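Drellia Studio Fund: Production Progress Report
Project: Edthorpe Road Kitchen (working title), home cooking competition series
Prepared by: Rin Takeda, series producer, Lirkus Television
Period covered: April through July

1. Status

The series remains in pre-production. The format bible is finished and was sent to the fund with the last claim. Episode order is unchanged at 7 half-hours, each with one elimination, and the final as a double round. Casting is complete. The studio build is behind by three weeks for the reasons given in section 3. Delivery of the first rough cut is still planned for the end of the year.

2. Casting

We received 310 applications through the website and the two library open calls. Gilang Saragih and the casting team did phone interviews first and then invited a shorter list to cook in person at the Tambunan community kitchen. Each applicant made one dish of their own and one from a set basket. The basket round told us more about how people would hold up on the show, and we have moved it earlier in episode one as a result.

The final cast is set and contracts are signed by all but one contestant, whose employer has asked for a change to the shooting dates. We have four alternates on hold. Two of them live close enough to be called in on the same day.

The host agreement was signed in June. The judges' agreements are with our lawyer. The only open point is the repeat fee for streaming, and we do not expect it to affect the budget line.

3. Studio and set

The main cost and schedule issue this period was ventilation. The stage at Edthorpe was rated for two working ranges and the format needs four running at once. The landlord agreed to the upgrade in May but would not start until the permit came through. The permit was issued in July and the ductwork is going in now.

We used the waiting time to finish the pantry wall and the judges' table. The contestant stations have been built and stored flat. Paint colors were changed once after a camera test showed the original cream reading as yellow under the key lights. The repaint was paid from contingency. 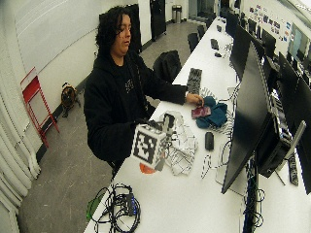
At the long table in July.

4. Format testing

We ran three full mock rounds with staff and friends of the production cooking. Findings so far:

The 40-minute main round is too long for television and too short for anything baked. We are going to 35 minutes and taking baking out of the main round. It gets its own episode.

Viewers in our small test group could not follow the scoring. The old system gave points for taste, look and use of the basket, with a bonus for speed. The bonus is gone and scores will now be shown on screen after each judge speaks.

The head-to-head at the end of each episode worked well and stays as written.

5. Budget

Spending to date is within the approved total. Set construction is over by a small amount because of the repaint and some extra electrical work. Travel is under, as most applicants came from the metro area. Food costs for the mock rounds were higher than we had allowed, and we have revised the per-episode grocery figure for the shoot. The revised budget sheet is attached to this claim. We are not asking for additional funds.

6. Next period

Finish ventilation and pass the fire inspection.
Install stations and run a full technical rehearsal.
Close the judges' agreements and the last contestant contract.
Shoot episodes one and two back to back, then pause for a week to review footage before going on.

We would welcome a visit from the fund during the technical rehearsal. Call time will be 8:30 a.m. and lunch is provided. Please let Gilang know who will be coming so that names can be left at the gate.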